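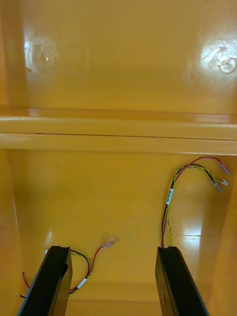
crimpdaddy: so the claim is that you threw away almost all of your demos and the policy got better? I'd like to see that on something other than one lucky seed.

Perron: Three seeds, same story each time. We recorded 1737 teleop demos of wire routing and connector grasping. We scored each one by how much the gripper dithered in the last stretch before contact, then kept the calmest 119. The policy trained on 119 beat the one trained on all of them. I wasn't thrilled either, having recorded most of the other ones.

old_ladder_logic: Dithering is information though. A human hesitates at a crimp terminal because it's small and see-through and the housing behind it is shiny yellow plastic. Cut the hesitation and you cut the part where the operator was looking.

Perron: That was my argument going in. But our operators weren't looking, they were fighting lag. With the wrist camera the view sits right behind the fingers, so you overshoot, correct, overshoot the correction. The policy learned to do this beautifully. It would hover next to a red wire like a man choosing a melon.

Warkik: How do you score it? Path length, jerk, something learned?

Perron: Path length over straight-line distance, measured from when the fingers come inside the enclosure. We tried a learned score too. It took 2 days to train and ranked the demos nearly the same way.

old_ladder_logic: Then you've filtered for easy cases. Wires standing up against the back wall get a short clean path. A loop lying flat on the floor of the compartment gets a messy one. Your 119 are the upright ones, I'd put money on it.

Perron: Partly true. The first pass did exactly that and the flat-loop grasps fell apart. Now we rank within each starting layout, so flat loops only compete with other flat loops. The numbers I posted are from the second pass. I should have said so in the first post.

crimpdaddy: you should have, yes

Fonomex: We tried something close to this on connector insertion and got nothing — no gain, no loss. Our operators had a 3D mouse and years of practice, so maybe there wasn't much junk to remove.

Perron: That fits. If your demos are good, keep them. Mine were recorded by me.

Warkik: Does glare matter? Bright spots on a gloss panel move around as the wrist moves, and a small dataset won't cover much of that.

Perron: Random brightness patches in training. Without them the small set is worse than the full set. That's in the ablation table, second row from the bottom, where I keep the things I don't enjoy.

old_ladder_logic: So the result is "fewer demos, ranked by layout, plus augmentation." Different title from the one on this thread.

Perron: Can't edit titles here. I did try.

Praso: can you post the ranking script? I have a folder of my own bad driving to get through

Perron: Cleaning it up this evening. It still has my drive path hard-coded in it.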